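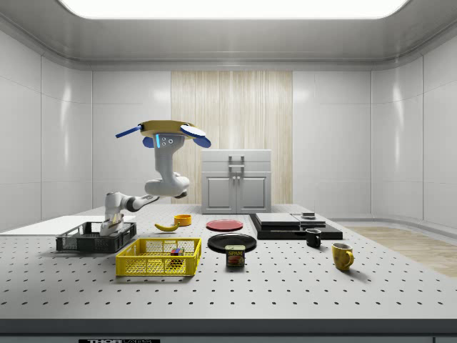

Fig. 1. Simulated tabletop cell, arm raised and gripper empty.

Progress report to Bukasel – tabletop handling, August
Prepared by Ljubica Kovačević, Dramlow site

Work this period was held up by a fault in the simulated cell. During the overnight batch the arm began closing its fingers short of the object and then carrying on to the drop position as if it had a grip. The run log recorded these as completed picks. Keyvan Taheri found the mismatch on Sunday while checking object positions against the log.

The batch contained 2,223 attempts. We have withdrawn all of them from the results, including the ones that look sound, and the success figure in our last report should not be used until it has been recalculated.

The cause was a change to the grip check. It read the commanded finger position and never the measured one, so a missed mug or can passed in the same way as a held one. The check now uses the measured position and stops the run after 14 failed grips in a row.

We have repeated 600 attempts with the corrected check and no false picks were logged. The bowl and the two plates are still to be done.

No hardware was affected. The same code was due to go to the physical arm at Brernby – that transfer is on hold until Keyvan has signed off the stop behaviour at 50 per cent speed.

Spending is within budget. We ask for the next milestone to be moved back by one month.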